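Teaching a two-hand task with hand-held grippers: placing soft objects on a stand

Skernuris project, notes for new operators
Written by Toàn Trịnh, checked by Hưng Tô

This page is for people who will record demonstrations for the Skernuris project at our Hulldale room. You do not need to know programming. You need two calm hands and some patience. If you recorded rigid objects before (cups, boxes), please read it anyway, because cloth is different and many old habits make bad recordings.

What you need

Two hand-held grippers, left and right
The head camera, charged
The task card with the object name and the goal
The object and its stand
A free table with the board locked in place

Before you start

Put on the head camera and look at the middle of the table. Ask your partner to check on the monitor that all four corners of the board are visible. If you are tall, lower the camera angle a little and do not bend your neck. After one hour the neck will complain, and then the view moves up without you noticing it.

Close and open each gripper three times, fully. The software Tiêu uses these movements to learn the zero position of the fingers. If you skip this, the recording will be saved but the finger opening will be wrong in every file, and it cannot be repaired later. I lost a whole morning this way in January.

Check the cables. They should hang away from your body and have enough length for you to reach the far side of the table. Do not wrap a cable around the wrist.

Recording one episode

1. Bring both grippers to the start position near the front corners of the table. Wait one second without moving.

2. Say "start" to your partner, or press the pedal if you work alone.

3. Move one hand to the object. Come from the side, with fingers open a little wider than the cloth is thick. Very wide fingers catch too much material.

4. Close slowly. When the fingers have the cloth, wait for a short moment and then lift.

5. Move to the stand, turn the object above it, and lower it.

6. Open the fingers completely before you pull back. This is the step where most beginners fail. With half-open fingers the cloth follows you and the object falls off the stand.

7. Return to the start position and say "stop."

One episode must be shorter than 60 seconds. A good operator makes 68 episodes in one shift. In your first shift, please do not think about this number.

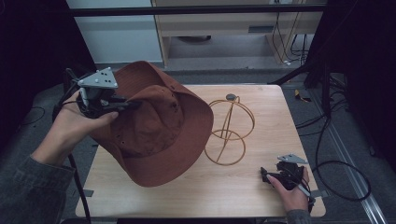
Hats are the hardest objects on our list, and I want to give them a separate part. A stiff cap keeps its shape, so you can hold it at almost any place. A bucket hat does not help you like this. When the left gripper pinches it near the crown and lifts, the brim hangs down and folds in its own way, and it can hide much of the table from the head camera. Keep the other gripper resting on the board during the lift, and bring it in only if the brim needs to be opened. With a wire stand, look for the small dark disc on the top and lower the middle of the crown onto it. Do not push down. The stand is light and it will slide.

If something goes wrong

The hat falls on the table: continue. Pick it up again and finish the task. The robot also needs to see how to recover.

The hat falls on the floor: stop, and mark the episode as failed.

The stand turns over: stop, mark as failed, put the stand back on its base.

You touch the object with your finger: stop and mark it. Even a small touch counts, since the robot has no such finger.

After the session

Copy the files to the Skedmont drive and write the episode numbers in the table log. Hưng looks at 9 episodes from every operator and sends comments the next morning. Most comments are about speed. If he writes "too fast," please slow down only in steps 4 and 6, the rest can stay as it was.

Hang the grippers back on their hooks with the fingers closed.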